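Gruvex Folding Set: data card and house rules

Status: maintained, slowly
Maintainer: Niall Munro
Covers: two-arm garment handling, teleoperated
Does not cover: walking robots, mobile bases, anything with people inside the reach of the arms

Why this card is mostly rules

Most data cards I read tell me how big the set is and how good it is. The first is easy to check and the second is usually an opinion. What I want to know before I train on someone else's recordings is what the operators were told to do, what they did when the instructions ran out, and who threw things away afterward. Few cards say. So this one is short on praise and long on procedure, and where the procedure is weak I have tried to say so.

If you came for a benchmark number, there isn't one. We had one in the first draft. It came from our own test split, scored by the same people who recorded the training split, and I took it out.

What is in the set

167 episodes of garment folding on a tabletop, recorded with two arms. Each episode has joint positions for both arms, gripper opening, an overhead view and a view from each wrist. Each episode also has a plain text note from the operator. Read the notes. Some of them are one word, and a few of the one-word ones are "no."

38 episodes are marked failed. They are in the release. An earlier version, passed around under the name Pridley, left them out, and the result looked a lot better than it was. If you have a copy of Pridley, please delete it.

Folder layout

episodes/ one folder per episode, numbered in recording order
notes/ operator notes, same numbering
failed.txt list of failed episodes, one number per line
rules.txt the rules as the operators had them on paper
changes.txt what changed and when, incomplete before June

The numbering has gaps. Gaps are episodes that were aborted by a stop button. They were not kept, which I now think was a mistake.

Rules for the table

1. One garment on the table at a time. The next one waits off the table.
2. Lay the garment down by hand, then step back past the line before the arms are enabled. No reaching in to fix a sleeve. If the sleeve is wrong, the sleeve is wrong, and that is the episode.
3. Both grippers open before either arm comes down to the cloth.
4. Slack in every cable at full reach. Check this by moving the arm, not by looking at it.
5. Loose wires stay clear of the fold area. If a wire crosses it during an episode, write that in the note.
6. The operator who records an episode does not decide whether it failed.

Rule 6 is the one people argue with. It costs time, and on a small team it means somebody gets pulled off other work to watch recordings. Our first pass didn't have it. When we went back over that pass with a second person, three episodes marked as good were plainly not good, and they had all been marked by the operator who recorded them. I don't think anyone was cheating. You spend a long time coaxing a shirt into shape and you want it to count.

Rules for the views

Check the overhead view and the wrist views at the start of each session, and again after any break. A wrist camera always has a good piece of its own gripper in view, and that is fine as long as it's the same piece every time. If the fingers have shifted in the picture, the mount has moved, and everything after the shift needs a new calibration entry.

Dark cloth gets its own check. A black garment can lose its edges in shadow, and pale backgrounds push the exposure the wrong way for it. We lock exposure before the first episode. I would like to say we always did.
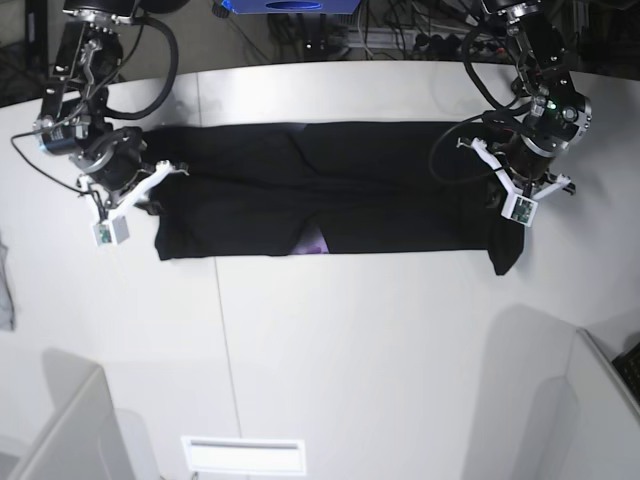

Overhead view first, wrist view second. 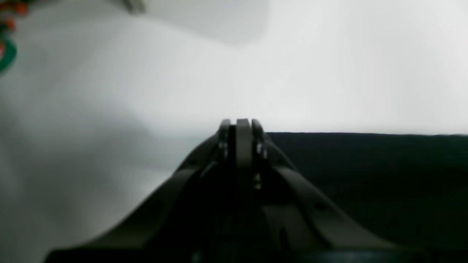
Teresa Kalinowski read a draft of this card and wrote back that the rules were fine but the word "rule" was doing too much work. Her point, shortened with her permission: a rule without a record of how often it was broken is a wish, and a reader can't tell the difference from the outside. She wanted a column in the episode index for every rule, filled in by the second reviewer, with blanks allowed and counted as unknown. She also said she would not use the set for anything that touches force limits, and that the card should say so in plain words.

I agree with most of that. The column exists for rules 3 and 5. For the others we'd be guessing, and a guessed column is worse than none. On force limits she is right, so in plain words: there are no force readings in this set. Do not use it to set, test or defend a force limit.

About standards

People ask whether the setup "meets the standard." I ask which one, and the conversation usually ends there. There are published safety standards for industrial robots and for working near them. They deal with risk assessment, guarding, stopping and so on, and if you run arms like these you should read the ones that apply where you are. They do not tell you whether a folding recording is any good. A cell can be perfectly safe and turn out junk data all day. The reverse happens too, and it worries me more.

We tried one outside checklist, from Standari, for data quality. It asked whether we had a documented procedure. We did. It asked whether the procedure was reviewed. It was. It never asked whether anyone followed it. We passed, and I haven't put the badge on this card.

What we do follow, every session:

Stop button within reach of the operator, tested before the first episode.
Arms disabled, and seen to be disabled, before a hand goes over the table.
One person in charge of enabling. Saying "ready" is not enabling.
No recording alone. We broke this once, on a Sunday, and those episodes are out.

Known problems

The garments are too alike. Most are plain and soft, and anything with a stiff collar is underrepresented. A model that folds these well may have learned these garments and very little else.

Table and lighting barely change. If your table is another color, expect trouble.

Operators got better as they went. Late episodes are quicker and smoother than early ones, so splitting by episode number gives you a test set that is easier than the training set. Shuffle, or hold out by garment. Holding out by garment is harsher and I trust it more.

"Failed" means the final fold did not match the target card at the table. It says nothing about how the cloth was treated on the way. Some good episodes contain ugly grabs.

A group working under the name Moulin reported better results after dropping the episodes with long pauses. Maybe so. The pauses are often the operator deciding what to do about a bunched layer, and I'd want to see what their model does with a bunched layer before I copied them.

Using it

Research and teaching use is fine. If you publish a success rate, say how many trials, who scored them and whether the scorer knew which model was running. If you drop episodes, list the numbers. If you change a label, keep the old one next to it.

Please don't describe the set as "standard compliant," "certified" or "production grade." None of those were claimed here.

Corrections

Send the episode number, the label you think is wrong and what you see in the recording. Don't send a patch with fifty relabels and no notes; I will not merge it. Disagreements go into changes.txt with both opinions, and the label stays as it was until a second reviewer has watched the episode through at normal speed.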